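Starham Community Board
Section: Shared Buildings and Rooms
Topic: Proposed rules for booking and furnishing the Brimier Street rooms

The draft rules for the shared rooms on Brimier Street are now open for comment. Members are asked to read sections 2 and 4 before replying, as most of the changes are found there. Comments will be accepted through the end of June.

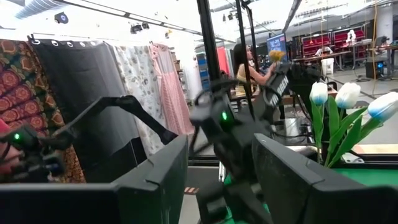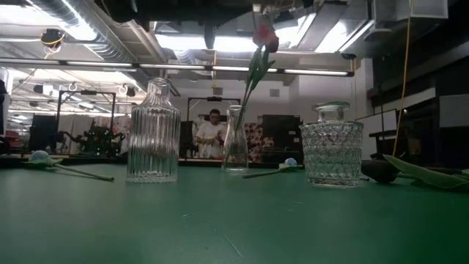 Jairo Condori

The present rules were written when the building had a single tenant. There are now several groups under one roof, and the office receives regular complaints about late bookings, blocked hallways and items left in rooms overnight. The draft makes the following changes.

Section 2. A room may be booked up to eight weeks ahead. A group that does not appear within 30 minutes of its start time gives up the booking, and the room may be offered to others.

Section 4. Curtains, table covers, vases and other furnishings may be brought in by any group with written approval from the office. Approval lasts for one season and must then be renewed. Glass items are to be stored below shoulder height.

The deposit for evening use would rise to $3,000 per year for groups holding a standing booking. Single bookings are not affected.

Reply from: Tronley_Tenant
Thank you for posting the draft. Our group supports section 2 in full. With regard to the deposit, we would ask the office to state the basis for the new amount. A yearly sum of this size is manageable for a business but will be difficult for a reading group or a choir. We request that it be payable in quarters.

Reply from: m.flores.annex
I must disagree with the previous poster on section 2. Thirty minutes is too short for groups whose members travel from the north side, where the bus runs once an hour in the evening. A full hour would be reasonable. I would also note that the draft does not say who decides whether a group has "appeared." One person with a key should be sufficient.

Reply from: Tronley_Tenant
An hour would make the rule useless for a two-hour booking. Half the time would be gone before the room could be released. Groups that expect a delay may telephone the office, as they do now.

Reply from: m.flores.annex
The office telephone is not answered after 5 p.m. The evening bookings begin at 6.

Reply from: second_floor_east
My concern is with section 4. Seasonal renewal creates paperwork for items that never change. Curtains in particular are fitted to the rail and should be approved once, for as long as the group holds its booking. I have no objection to the rule on glass, although "shoulder height" should be replaced by a measurement.

Reply from: Jairo Condori
These comments have been noted. On the points raised so far:

The deposit may be paid in quarters – the final text will say so. The amount was set after the last repair to the hallway floor, which cost $3,898.

One member of a group, present with a key, will count as an appearance. The 30-minute period stays in the draft for the time being. I will ask whether the evening attendant can take calls from 5 p.m. onward.

Curtains and other fitted items will be moved to a separate paragraph without a renewal date. A measurement for the storage of glass will be added.

Reply from: second_floor_east
That is acceptable to us. Please confirm whether approvals already given under the old rules will carry over.

Reply from: Jairo Condori
They will carry over. Groups should send a copy of the approval letter to the office by noon on Monday so that it can be placed with the new records.

Reply from: m.flores.annex
I maintain my objection to the 30-minute period and ask that it be recorded.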